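Best small venues for loud bands when you're only in town a couple nights?

Category: Live Music / Gigs & Touring
2 min read

fuzzpedal_nb
I'm in Mulidton for 2 nights in July and want to see something noisy both times. I don't drive. The only place I know is Rutherford Hall, and that was years ago. 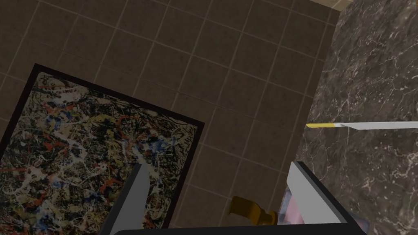
I like garage, sludge, anything with a decent drummer. I'd go as high as twenty bucks a night. Last time I stood by the left speaker and couldn't hear the vocals at all, so tips on where to stand are welcome too.

kettledrone
Skip Rutherford. They put seats in and the bar closes at ten. Go to the Odex. It's a ten minute walk from the train and they usually have three bands on.

marsh_tone
Disagree on Rutherford. The seats are only in the back half and the sound is much better than it was. I saw Plokmont there in the spring and could hear every word. The Odex sounds like a garage with the door shut.

kettledrone
Some of us like that. Also Plokmont are not a loud band.

marsh_tone
They are now. New guitarist. Listen to the second side of the live tape.

fuzzpedal_nb
I have the tape. It's fine, a bit long. Does the Odex sell tickets at the door or do I need to book?

Nneka Bashir
Door only, cash. I ran the merch table there last year. Capacity went up to 1,906 on paper when they opened the balcony, but they never sell the balcony for local shows. Get there by 8:30 if you want the opener. Stand near the sound desk, slightly right.

oldtapehiss
1,906 can't be right for the Odex. You're thinking of Rutherford.

Nneka Bashir
You're right, that's Rutherford. Sorry. The Odex is a few hundred. The rest stands.

kettledrone
Bring earplugs. The monitors on the right side point straight at the crowd.

fuzzpedal_nb
OK, Odex the first night, Rutherford the second if the bill is any good. Is there food nearby that's open after eleven?

oldtapehiss
Dumpling place across from the station. Closes at one.

Tags: small venues, garage rock, Mulidton, gig advice

We use cookies to keep you logged in and remember your forum settings. Accept | Manage preferences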